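Recording Wipe Demonstrations With a Hand-Held Gripper

Contents: Before you start / Set up the table / Set the gripper / Record an episode / Check the view / Name and upload / Common problems

This page covers how we record demonstrations for the Jurkside table-wiping policy. It assumes you have a charged gripper, a paired recording tablet, and a login for the Clesimel upload server. If you are missing any of those, ask Deisy Correa before you book a station.

The first release of the policy was trained on 546 episodes and did fine on dark tables. It did poorly on light wood. The target for the new set is 1,000 episodes, all on pale surfaces, and Karim Ashour keeps the running total on the project page.

Before you start

Charge the gripper to at least half. A session takes most of a morning and the battery gauge drops fast near the end.

Open and close the fingers by hand a few times. The movement should feel the same all the way through. If one side drags, check the pivot on that arm link before recording anything. Do not oil the pads.

Wipe the camera lens with a dry lens cloth. Use the cloth in the station drawer and leave paper towels for the table.

Set up the table

Clear everything within arm's reach of the work area. Things farther back can stay. We want some variety at the edges of the view, so a cup or a bowl at the far side is fine as long as it stays put during an episode.

Make the marks with the soft graphite stick. Two or three per layout is enough. Press lightly and smear each one with a fingertip so it has no hard edge. Make some along the grain and some across it. Marks that follow the grain are the hard case, and the first data set had very few of them.

Lay the folded cloth to one side, outside the starting view.

Set the gripper

Start every episode with the fingers open and the gripper low over the table, without touching it. Both pads should show at the bottom of the view, with bare table between them. Hold this pose for two seconds after the tablet beeps. The training code uses those two seconds to find the finger opening, and episodes that skip them are thrown out.

Record an episode

1. Press the trigger once and wait for the beep.
2. Hold the start pose for two seconds.
3. Move to the cloth, close on the folded edge, and lift.
4. Bring the cloth to the nearest mark and wipe with short, overlapping strokes.
5. Go on to the next mark. Don't go back to one you have finished.
6. Put the cloth down where you found it, open the fingers, and return to the start pose.
7. Press the trigger again to stop.

Move at the speed you would use if you were cleaning your own kitchen table. Very slow episodes give the policy a slow habit that is hard to train out. If you drop the cloth, pick it up and carry on. Those episodes are useful, so tag them "recovery" on the tablet.

Check the view

Look at the opening view of the first episode in each layout before you record more. The marks need to be visible, even if they are faint, and both pads need to be in view.

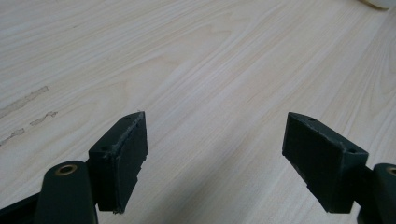
Start pose over pale wood, fingers open. The gray smudges are on the left and run with the grain.

If you can't find the marks on the tablet, darken them a little and record the opening again. Don't turn on the desk lamp to bring them out. It puts a bright patch on the wood that hides more than it shows.

Name and upload

Use the station letter, your initials, and the episode number, for example B-EO-157. Uploads start on their own when the tablet is docked. Leave it docked until the bar turns green.

Common problems

No beep on trigger: the tablet has lost the gripper. Pair it again and restart the episode.

One pad missing from the view: the camera mount has turned. Line up the notch, tighten the screw, and record a new opening.

Tracking lost partway: too little texture in view. Raise the gripper slightly and include more of the far side of the table.

Last edited in September by Essam Ouazzani.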